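Cleaning and Sorting a Large Gray Storage Bin
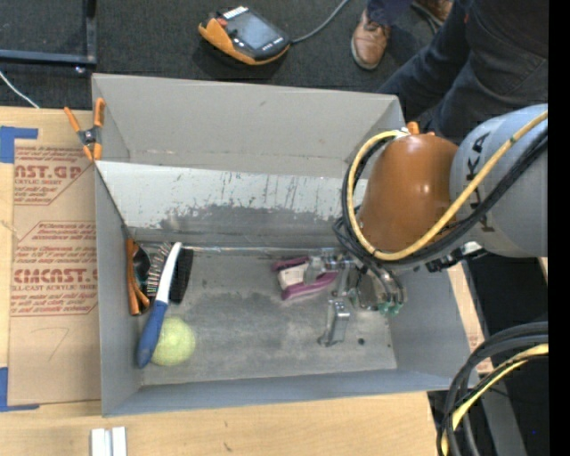 Issue 121

A deep gray bin picks up scuffs and dark smudges long before anyone thinks of washing it. Set aside an afternoon for the job, as most of the time goes to drying.

What you need

A long-handled brush with stiff bristles
Mild dish soap and warm water
Two old towels
A soft cloth

Step 1. Take everything out. Lift small items out one at a time and set them on a towel. Brushes tend to gather at one end of a bin and hide whatever is under them, so check there last.

Step 2. Knock out the dust. Tip the bin on its side outdoors and sweep toward the opening. Work into the corners and along the seam where a sloping panel meets the floor. Grit packs in tight along that line.

Step 3. Wash the walls. Start at the top and go down. Scuffs low on a plain matte wall usually need a second pass. Leave soapy water on them for 15 minutes before you brush again.

Step 4. Go easy on worn panels. Where the paler surface has rubbed away and darker gray shows, scrubbing won't bring it back. Wipe those patches with the soft cloth only. Vertical scratches can be left alone.

Step 5. Wash the floor of the bin. Dark smudges come up with short strokes. If a small dark spot stays put after two tries, leave it.

Step 6. Rinse and dry. Turn the bin upside down on a towel and leave it overnight. Some 24 hours is better in damp weather.

Step 7. Put things back. Lay long brushes diagonally at one end with the bristles off the floor if you can. Keep small items toward the middle where you can see them from above.

If the bin lives on a wooden tabletop, wipe the wood and let it dry before you set the bin down again.

Next issue: relabeling shelves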